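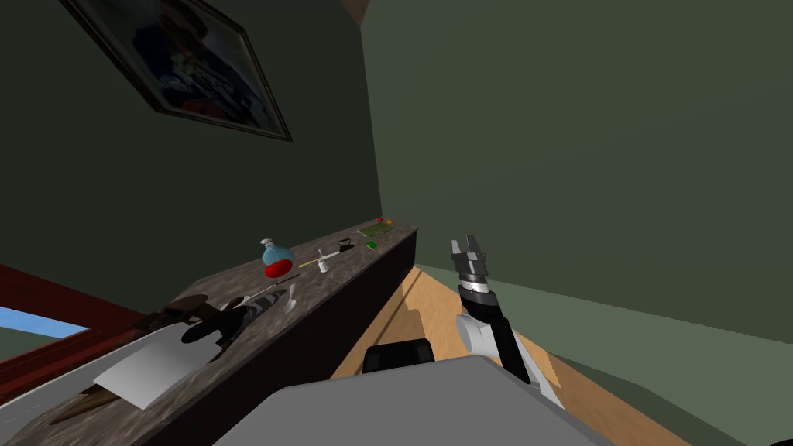

## Painting a small kitchen in two greens

Putting a darker green on one wall and a softer one on the next is an easy way to give a narrow kitchen some shape. You can do it over two days with one person and a stepladder.

### What you need

- 2.5 litres of each colour, in a wipeable matt
- 200 grit sandpaper
- sugar soap and a sponge
- low-tack tape
- a medium roller and a 2 inch angled brush

### Steps

1. Clear the worktop if you can. If not, push everything to the front and cover it with a sheet.
2. Wash the walls with sugar soap, then rinse. Grease collects near the hob, so go over that part twice.
3. Fill any holes, let the filler go hard and sand it flat.
4. Paint the lighter wall first and take it slightly past the corner. Two coats, four hours apart.
5. Leave it overnight. Run tape down the corner on the light side and press the edge with a fingernail.
6. Brush a thin line of the *light* colour along the tape edge. This seals it - the dark paint can't creep under.
7. Cut in the dark green with the brush, then roll the rest. Dark shades often want a third coat.
8. Pull the tape off slowly while the last coat is still tacky.

Skirting comes last, in eggshell. Wait a week before you wipe the walls or hang anything heavy on them. Keep what's left of both tins for touching up, and write the room and the month on the lids.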